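Progress Report: Textile and Small Goods Recovery in Rostden
Reporting period: January to June
Prepared by Norov Reuse Service for the Zendow Fund

1. Where the work stands

In the last report we wrote that the collection of household textiles in Rostden was behind the plan. It is now back on schedule. Between January and June we served 200 apartments in the two districts named in the agreement, and every building there has at least one closed collection box in the entry or in the yard. The second van was delivered in March and has been used since then without a serious breakdown.

The collection days were changed one time, in April, after the building managers asked us not to come on the same mornings as the regular trash trucks. The van now arrives at 10 in the morning, when the street is free again. Drivers say the route takes less time this way, but we did not measure it yet, so we make no claim on it.

2. Sorting

Sorting is done in the hall on Vương Street. We rent half of the ground floor, and the rent is the same as in the budget. Each bag is opened on the first table and the contents go to one of four lines: resale, repair, fiber recycling, and disposal. Bedding is the largest group by weight, then children's clothes. Shoes come mostly in single pairs and are still difficult for us, as the buyer for recycled soles accepts only full pallets.

In the last months residents also asked if we can take small things that are not textile, for example belts, bags, watches and jewelry. The agreement allows this under "small goods", and we began to accept them in May. They are kept in a separate locked cabinet and registered by piece. If an item looks like it was put in the bag by mistake, we hold it for 30 days before it goes to the shop, and the resident can call the office in this time.
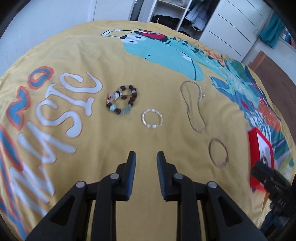

Bracelets on a yellow duvet cover with a "Music" print.

The shop sold its first small goods in June. The prices are low and the income is modest, but these items need almost no space, and they bring people inside who then also look at the clothes and the bed linen.

3. Disposal and contamination

The share of bags with kitchen waste or wet material was too high in winter. We had to send complete loads to disposal because one bad bag spoiled the others. In March we put new labels on the boxes, with pictures and short text in three languages, and we made the opening of the boxes smaller – a pillow still fits, a trash bag from the kitchen does not. Since April no complete load was rejected.

There is one yard near the rail bridge where people leave furniture and mattresses beside our box. This is not part of our service, and we have no permit to transport it. We informed the city office two times, and the waste was removed both times, but it comes back. We ask the Fund for advice if the box should be moved to the other side of the yard.

4. Budget

Spending is inside the approved lines, with two exceptions. Fuel was higher than planned, and the new labels were not in the budget at all. The labels cost 2000 in total, printing and mounting together. We paid this from the reserve line and ask the Fund to confirm it in writing. The line for training is used only to 60 percent, as the second safety course was moved to the autumn.

5. Staff

All positions are filled. One sorter left in February and was replaced in the same month. The sorting team asked for better light over the first table, and new lamps were installed in May.

6. Plan for the next period

– Open collection in the third district, beginning with the buildings that have a manager on site.
– Hold the second safety course for drivers and sorters.
– Find another buyer for shoes, or agree with the present buyer on smaller quantities.
– Measure the time of the route before and after the change, using the drivers' records.
– Write clear rules for small goods and put them on the boxes and in the shop.

The table of collected weights by month and the copies of the disposal receipts are sent separately. The rental contract for the hall ends in December, and we will send the offer for its extension as soon as we receive it from the owner.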